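Sachets transparents : épaisseur, pliage, stockage

Troisième note sur les emballages. Les deux premières portaient sur le carton et sur le papier kraft ; je termine par le film plastique, que j'avais repoussé parce que c'est la matière la plus pénible à ranger.

Le problème est simple à énoncer. Un sachet transparent vide n'a pas de forme propre. Il garde les plis qu'on lui a donnés, en prend d'autres dès qu'on le pose, et glisse sur ses voisins. Dans un tiroir, une pile de sachets non pliés occupe un volume sans rapport avec la quantité de matière. J'ai mesuré le mien en mars : 183 sachets, tiroir plein, fermeture impossible sans appuyer.

Je travaille sur une table blanche et lisse. Le choix se discute. Un film transparent se voit mal sur du blanc, et on le repère surtout aux reflets sur les froissures. En contrepartie, la moindre poussière apparaît tout de suite, et le plastique s'étale sans accrocher.

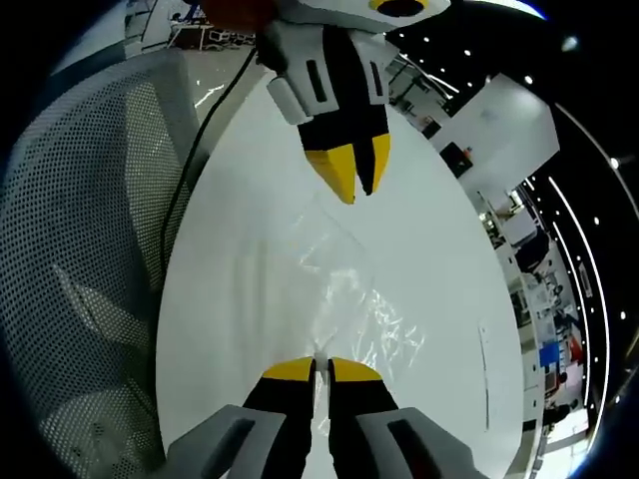

Pour l'épaisseur, je distingue deux familles. Les films fins, en dessous de 70 microns, se plient bien mais reprennent du volume dès qu'on les lâche. Les films plus épais résistent au premier pli, puis le conservent. Mélanger les deux dans la même pile donne un résultat instable, quel que soit le soin apporté au reste. Je trie donc avant de plier.

La méthode, ensuite. Poser le sachet à plat, ouverture à l'opposé de soi. Chasser l'air depuis le fond, avec le tranchant de la main, en un seul passage. Rabattre un tiers dans la longueur, puis l'autre tiers par-dessus. On obtient une bande, que l'on plie en deux, puis encore en deux si le format dépasse 300 mm. Un pli de plus n'apporte rien sur les petits formats : la tranche devient trop épaisse et le paquet s'ouvre.

Jingyi Pan, qui m'a initié au sujet quand nous partagions un local à Trurkbridge, roule ses sachets au lieu de les plier. J'ai essayé pendant un mois. Le rouleau marque moins la matière, mais il faut un élastique par unité, et je perdais plus de temps à poser les élastiques qu'à rouler. Je suis revenu au pli en trois.

Reste la surface de travail. Un plateau brillant réfléchit l'éclairage, et la tache de lumière tombe souvent là où l'on veut contrôler la soudure. Deux corrections possibles : déplacer la lampe ou se déplacer soi-même. La seconde ne coûte rien. Je tourne autour de la table jusqu'à ce que la zone utile sorte du reflet – c'est rudimentaire, mais suffisant.
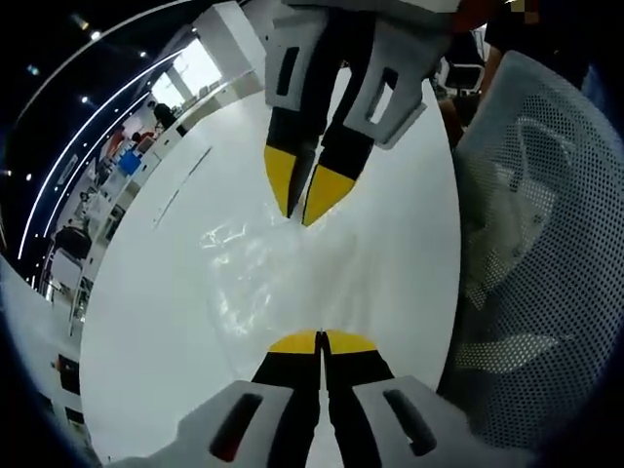 Temps de lecture : 3 min – 660 mots

Pour le stockage, j'utilise des bacs Fanderholm à séparateurs amovibles, rangés debout. Les sachets pliés se placent sur la tranche, comme des fiches, les grands au fond. Il faut laisser un peu de jeu : un bac trop rempli oblige à tirer, et tirer défait les plis. J'ai aussi testé les pochettes Jaber, correctes pour le transport, trop souples pour un usage en tiroir.

Deux points que je n'ai pas réglés. Les sachets à fermeture par pression, dont la glissière crée une surépaisseur d'un seul côté : j'alterne le sens un sur deux, sans être satisfait. Et l'électricité statique par temps sec, qui colle les films fins entre eux. Un chiffon à peine humide passé sur le plateau atténue le phénomène pendant quelques minutes, après quoi il faut recommencer.

La note sur les étiquettes suivra quand j'aurai reçu les échantillons de Narndale.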